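Recording graves in an old cemetery: a step by step guide

By Darren Ackroyd
Updated 19th December

These are the working notes we use at Magbanua when a parish or local history society asks us to record a burial ground. They cover surface recording only. Anything that involves opening the ground, even lifting a fallen slab, needs separate permission and is not dealt with on this page.

Before you go

Find out who owns the land. A churchyard, a council cemetery and a private plot each have different owners and different rules, and closed churchyards are often looked after by the council while still belonging to the church. Write to the owner, say what you want to do and on which dates, and wait for a reply in writing.

Ask for the burial register and any old plan. The Wenitora register, which Lovely Policarpio transcribed for us, has 3521 entries, but far fewer stones are standing. Expect that sort of gap. Many people were buried without a marker, and others share a stone with a name added later, or never added.

February is a good month for the outdoor work. The grass is short, the nettles are down and the low sun picks out shallow lettering.

What to bring

Printed record forms, more than you think you need
Pencils and a clipboard with a plastic cover
Two long tapes and a hand tape
A soft natural bristle brush
A sheet of white card or a mirror for throwing light across a stone
A kneeling mat
Numbered pegs

Leave the wire brushes, bleach and shaving foam at home. All of them harm stone.

Step 1. Draw the plan

Pick a fixed line to measure from. A boundary wall or the side of the chapel will do. Lay one tape along it and use the other to measure out to each stone at a right angle. Mark the position on squared paper, with north at the top, and give the stone a number as you go.

Number by row, starting from the same end each time. If you find a missed stone later, give it the number of its neighbour and a letter, such as 18a. Do not renumber the row.

Step 2. Fill in a form for each stone

One stone, one form. Record the number, the shape, the type of stone if you know it, the height, width and thickness, the way the inscription faces and the condition. "Leaning back, top left corner lost" is more useful than "poor".

Measure height from the ground as it is now. Do not dig down to find the base.

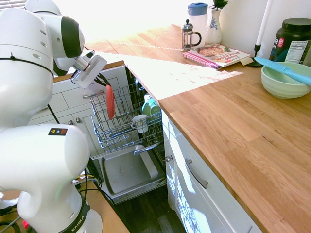 Step 3. Copy the inscription

Copy exactly what is there, line by line, with the same capitals and the same spelling. If the mason cut "Febuary", write "Febuary". Put a stroke where each line ends. Use square brackets for letters you are unsure of and a row of dots for letters that are gone.

Never fill a gap from the register at this stage. Teodoro Enriquez checks our forms against the register afterwards, in a separate column — that way a later reader can tell what was on the stone and what came from paper.

If you cannot read a stone, come back at a different time of day. Hold the card or mirror to one side so the light rakes across the face.

Step 4. Photograph

Take one picture of the whole stone, square on, with the peg number showing, and one of the inscription. Add a picture of the back if there is any carving or a mason's name. Name each file with the cemetery code and the stone number.

Step 5. Check and hand over

A second person should read every transcription against the stone before the forms leave the site. Put the forms in number order, with the plan on top. One copy goes to the owner and one to the county record office. Keep a third yourself.

If you find bone

Bone does come to the surface in old burial grounds, often near badger setts and tree roots. Leave it where it is, cover it lightly, mark the place on your plan and tell the owner the same day. If it looks recent, or you are outside the known burial area, ring the police and keep people away until they arrive.

Blank forms can be had from Noel Yap at the Magbanua office.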